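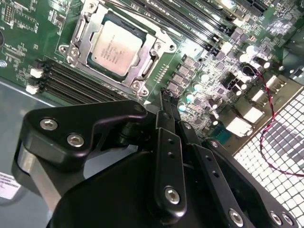
Inside the Box with Ulla Sjöberg

I got to Graltemgate early, which is unlike me, and Ulla Sjöberg put me to work before I had my coat off. "Hold this," she said, and handed me a muffin tin full of screws. So that's how our interview started, with me standing in the hallway of an old print building holding a muffin tin.

Ulla fixes up desktop computers, and big ones mostly, the heavy office towers that used to sit under engineers' desks. She buys them by the pallet from a liquidator called Erdem, gets them running again, and sells them to people who want a solid machine and don't care what it looks like. She's been doing it for 17 years. Before that she was a piano tuner, and she'll tell you (I asked, of course I asked) that the two jobs have nothing to do with each other and would people please stop suggesting it.

I wanted to talk to her about processors. I put my own desktop together a while back and the processor was the part that scared me to death – I think I held my breath the whole time. Ulla laughed at me for that, but kindly.

"Everybody's scared of it," she said. "They'll yank a graphics card out like they're pulling a weed, and then they get to the socket and their hands shake. Well, good! Let them shake a little. I'd like them to be scared of the graphics card too."

Her way of going through a tower hasn't changed much over the years. The side panel comes off first and the tower goes down flat, so the board is lying there like a map. She looks before she touches anything. Dust, bulging capacitors, a cable somebody pinched in the door. She checks the little coin battery, and she writes down what was plugged in where on the back of whatever paper is closest. I saw one of these notes, written on a bakery receipt, and it might as well have been Linear B.

"Then I can be rude to it," she said. "Once I know where everything goes home to."

I asked whether she works on a mat, or a towel, or what. I use a bath towel, I confessed. She closed her eyes for a second.

"No towels. The lint, the static, no. I like a hard flat surface I can wipe down, and I like metal profile, the kind with grooves. You drop a screw and it rolls into a groove and it waits for you. On carpet it's gone for the rest of your life."
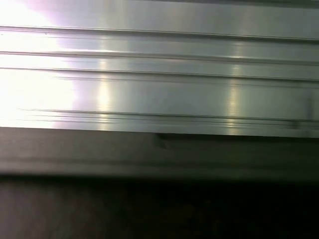 And she meant it about the carpet. Her first workshop was a bedroom with shag in it, and when she moved out she ran a magnet on a stick over the floor and came up with enough screws to fill a jelly jar. She still has the jar. It's on the windowsill next to a cactus, and she won't use anything in it, on the grounds that those screws have been through enough.

We got onto the lever. If you've never taken a processor out of this sort of board, there's a metal frame that clamps down over the chip and a latch lever at the side that holds the frame shut. You push the lever down and out a little, and let it come up slowly. Slowly was a word I heard a lot that morning.

"People let it go and it snaps up," Ulla said. "And it makes that noise and they jump, and now they're jumping with a hand over an open socket. Ride it up. Keep your thumb on it the whole way."

After that you swing the frame up and it stands there over the socket and the chip is just sitting in its place. I said that was the moment I always want to grab it, get it over with. She said that's when she goes and fills the kettle.

I thought she was joking, but she did the whole demonstration for me on a spare board and there really was a kettle break. Tea for her, a very strong coffee for me. She asked about my kids. Then we went back and she lifted the chip by its edges, straight up, and set it down in a plastic tray as if it was a contact lens.

What about memory? I have always just shoved it in until it clicked, and I told her so. "That's fine," she said, which was a relief after the towel. The click is what she wants too. Open the latch, line up the notch, press until it goes. She does like to test a board with a single stick first, though, and add the others once it starts up happily. Otherwise you've got a full bank and a beep code and no idea who's complaining.
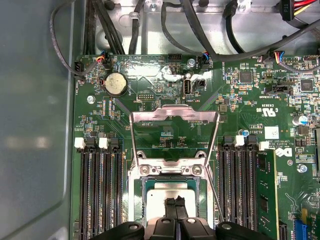
Joni Rissanen thinks she's too careful by half. He buys from the same pallets and shares the loading dock with her, and when he wandered in looking for milk he told me that he'd never once tested with a single stick, that he fills every slot and turns it on, and if it beeps he starts pulling. Life is short, he said. He also said that the kettle thing was new and that she used to be as quick as anybody.

"I used to be as quick as anybody and I bent pins," Ulla said, without looking up.

They went back and forth for a while and I just drank my coffee. It was great. Joni's position is that these boards were built like trucks and you'd have to try pretty hard to hurt one. Ulla's position is that he's welcome to come and look in her drawer. I did get to look in the drawer! It's where she keeps the boards that didn't make it, each with a strip of masking tape saying what went wrong. "Paste in socket." "Dropped, heel of hand." One said only "Joni."

He took the milk and left.

The cleaning part she enjoys more than I would have guessed. Old thermal paste comes off with alcohol and a lint-free wipe, working in from the outside so you don't smear it over the edge and down the side. For new paste she uses Stastidard, out of a tub, and she's fussy about how little goes on. She showed me a blob on her fingertip, then wiped half of it off and showed me again. I've been using way too much. I've been frosting cupcakes.

By now it was past eleven and the sun had come around onto her shelves, and I asked if I could come back and see her put a whole one together. She said I could if I brought milk.

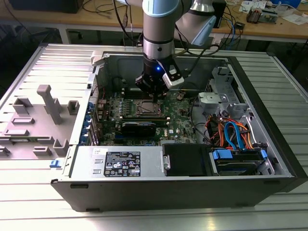 Part Two: The Whole Tower
4 min read

I brought milk. I also brought my own desktop in the back of the car, wrapped in the towel, and lost my nerve and left it there.

My second visit was mostly about everything that isn't the processor, and this is where Ulla really gets going. She loves a well-designed case. She loves anything you can take out without a screwdriver. Blue tabs on the drive bays make her practically sentimental – somebody sat in an office and decided that the parts you're allowed to pull should be a different color, and she'd like to shake that person's hand.

"You can tell when the people who drew it had to fix one themselves," she said. "The cables are the length they need to be. There's room for fingers. And then other ones, my goodness, you take out six things to get at the fan."

SATA cables she leaves plugged in at the board end if she can, and tucks out of the way. She doesn't care about color, orange or blue or whatever came in the box, as long as the clip still clips. A cable with a loose clip goes straight in the trash, and she's firm about that. She won't put one in a bag for later. Bags for later are how you end up with a room like the one at the end of her corridor, which she showed me only after I promised not to describe it.

Power supplies she doesn't open, ever. She tests them, blows out the dust, and if one whines it goes back to Erdem with the scrap. I asked if she'd ever been tempted and she just said "no" and moved on to graphics cards.

With those it's the little latch at the end of the slot that gets people. You undo the bracket, you pull, it doesn't come, you pull harder. She's seen slots come clean off the board. Her trick is a wooden chopstick, for pressing the latch down when there's a cooler in the way, and she has a whole mug of chopsticks from the noodle place on the corner.

I wondered how she keeps track of it all, given the bakery receipts. There is a system, it turns out to be called Fumivico, and it's a parts list program that a customer set her up with in trade for a rebuild. She had nearly 600 parts in there the last time she checked and she believes perhaps two thirds of it. The rest is in her head or on the receipts. "It's a good program," she said. "It asks me what bin something's in. I don't have bins! I have that end and this end."

So what does a tower go for, when it's done? Less than you'd think. She doesn't like quoting prices in print, as somebody always turns up waving the page at her, but she did say that every machine goes out with 3 months of free help by phone, and that most of the calls are about printers. She takes those too. She hates printers.

The longest anybody has kept one of hers, as far as she knows, is a woman who does bookkeeping for a marina and has had the same tower going since Ulla's bedroom-carpet days. It's had new drives, new memory, a new fan and a new power supply. I asked if it still counts as the same computer at that point.

"It has the same dent," Ulla said.

I finally told her about mine, out in the car, sometime after lunch. She made me go get it. She took one look at the towel and handed it back to me, set the tower down flat, and had the side off before I could say anything in my own defense. The dust was bad. The paste was as bad as I'd feared, and she had me clean it off myself while she stood there with her tea. I worked in from the outside. I rode the lever up with my thumb. My hands shook a little, and when the frame was up and standing I stepped back, the way she does, and asked whether she wanted me to put the kettle on.

She did. Two of my screws were the wrong size, too, so I've got 36 of the right ones now in a sandwich bag, and she wrote "Towel" on the masking tape.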